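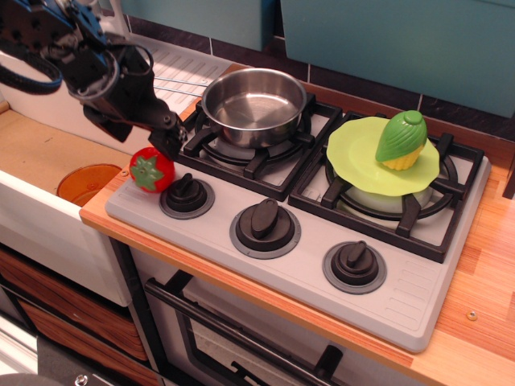 How much food does a school kitchen throw away in a week, and which part of the meal does it come from?

At our school it came to 26 kilograms in the week we measured, and the largest share was side vegetables that had been served and left on the plate.

Food Waste at Lunch: Project Report
Group members: Pirmin Kofler, Silvan Berchtold, Ambros Fuchs
Supervising teacher: Urs Berchtold
Vinenholm Secondary School, October

1. Why we picked this topic

Our class had to choose a project on resources. Two other groups already had water and electricity, so we took food. Silvan had noticed that the bins next to the tray return were full before the second lunch sitting had even started. The kitchen manager, Pirmin Bachmann, told us the school pays for collection by weight but the bill covers the whole building, so the kitchen has never had its own number.

We wanted to find out how much is thrown away, what it is, and whether a small change at the counter would make a difference.

2. How we measured

The kitchen serves roughly 200 lunches a day. We put out separate tubs at the tray return for vegetables, starch (rice, pasta, potatoes, bread), meat or meat substitute, and everything else. A group member stood at the tubs during both sittings and asked people to scrape their plates into the right one. After lunch we weighed each tub on the kitchen's floor scale and subtracted the weight of the empty tub.

Food that was cooked but never served was weighed separately and is not in the 26 kilograms. Drinks were poured down the sink and not measured.

We did this for one school week with the normal menu. In the following week we changed one thing: the side vegetable was no longer put on the plate automatically. The person serving asked each student whether they wanted it and if they wanted a small or a large spoonful.

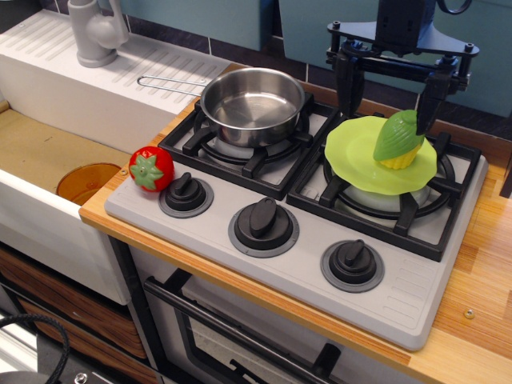
3. Results

In the first week vegetables made up almost half the weight. Starch came second, mostly rice. Very little meat was left. The worst single item was boiled carrots. Corn did better than we expected and so did tomato salad, although the dressing made the salad heavier on the scale.

In the second week the total went down by 8 kilograms. Nearly all of the drop was in the vegetable tub. The starch tub hardly changed — it was pasta twice that week, and the portions stayed the same.

The line at the counter moved more slowly. Ambros timed it and found that the second sitting started eating 2 minutes later than usual. The serving staff said this was acceptable but they would not want it to get any longer.

4. Problems

Some students scraped everything into one tub when it was crowded. We moved what we could with tongs, but the numbers for the separate categories are less exact than the total.

The two menus were not identical. To compare properly we would need the same dishes in both weeks, and the menu is set by the supplier in Harnedholm well ahead of time.

Students also knew we were watching. A few of them told us they finished their food so they would not have to walk past us with a full plate. This affects both weeks, but maybe not equally.

5. What we suggest

Keep asking about vegetables at the counter. Offer two sizes of rice and pasta in the same way. Roast the carrots once as a trial — several students wrote this on our comment sheet. Repeat the weighing in spring with the same menu in both weeks.

Mr. Bachmann has agreed to the first two points until winter break. The tubs are in the storage room behind the kitchen and can be borrowed by next year's class.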